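Two Arms, One Table, and a Spending Plan
Capstone project report, equipment planning section
August 15, 2025

When I picked "budgeting" as my part of this project, I figured I was getting the easy half. The rest of the group would wrestle with the control software and I would fill in a spreadsheet. Well, the spreadsheet got its own folder by the end, and I have opinions about cable clips now, so here we are.

The question our department gave us was pretty simple: if the teaching lab wants its own two-arm tabletop station for the January intake, what should it buy, in what order, and what can wait? We had bench time at the Uddin lab to work that out on a setup that already runs, plus a ceiling of $2000 for everything that isn't an arm. The arms come out of a different pot of money, which I was very happy about.

I started by listing what a station needs before anybody writes a line of code. Arms, grippers, a camera on each wrist, a fixed camera looking at the whole table, mounts, cables, power, a computer, and then the stuff you hand the robot to play with. That last category was the cheapest line on my sheet by a mile (plastic kitchen things!) and I would still put it in the first order, since you can't test a thing without it. 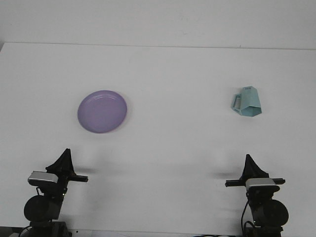 Prondero wrote back to our first quote request asking why a teaching lab would want two arms at all when one would halve the maintenance, and that was a fair thing to ask. Their advice was to buy a single arm, run it for a semester, and only add the second if the students were really using it.

I went back and forth on this for a while. One arm is plenty for picking something up and putting it down somewhere else. But the course plan has handovers in it, and holding a thing steady with one gripper while the other one works, and you can't fake that with a single arm. You also can't easily add the second arm later if the table and the mounts were chosen for one. So I kept two in the plan, but I took the Prondero point about maintenance seriously and added a spare parts line that wasn't there before. Gripper fingers, screws, a spare cable for every cable. It's boring and it eats money and I'd fight for it.

The table was my next surprise. I had been treating it as furniture! Then I sat down with a tape measure and saw how much reach you lose if the bases are clamped too close together or the top is too shallow. Our recommendation is to choose the arms first, sketch out their reach on paper, and order the table to suit. A plain, light top is what I'd ask for, partly so that colored objects stand out for the cameras and partly because it's easy to wipe down.
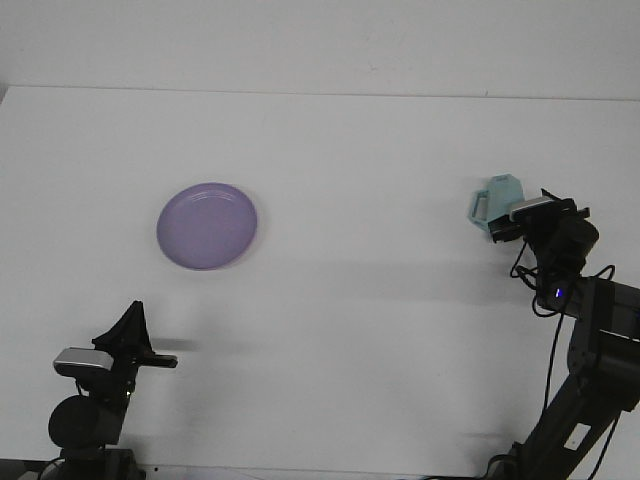
Cables got moved up my list too. My first draft had them as "misc." with a sad little number next to it, and that was a mistake. Every motor and every camera adds to the bundle, and the bundle has to have enough slack for the arm to stretch all the way out. Loruvix sells sleeves and clips as a kit, and I priced two kits, one per arm. I also asked for longer camera leads than I thought we needed. If they turn out too long we can tie them up, and if they're too short the whole day is gone.

For cameras I compared a fancy option from Grenisard with ordinary webcams, and I went with the webcams. The Grenisard ones are lovely, but a pair of them would have swallowed the rest of the budget, and our course doesn't need that kind of picture quality. I'd look at them again once the station has some real hours on it.

The first order, then, is the mounts, the table, the cable kits, the webcams, the spare parts and a box of props. The second order is the computer upgrade and better lighting, and it can wait until we know what's slow and what's dim. I left some of the ceiling unspent on purpose, and I'd ask the department not to take it back before January. 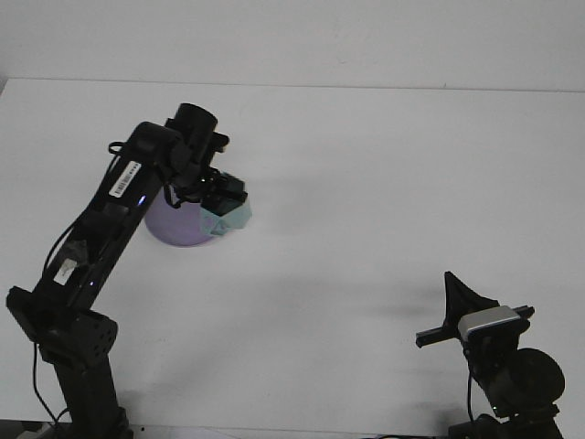
Figure 3. Left arm over the purple dish, right arm low at the corner of the table.

Still open on my side: whether the shipping on the table counts against our ceiling or the building's, and who signs for the arms when they arrive. I've sent both questions to the department office along with the spreadsheet.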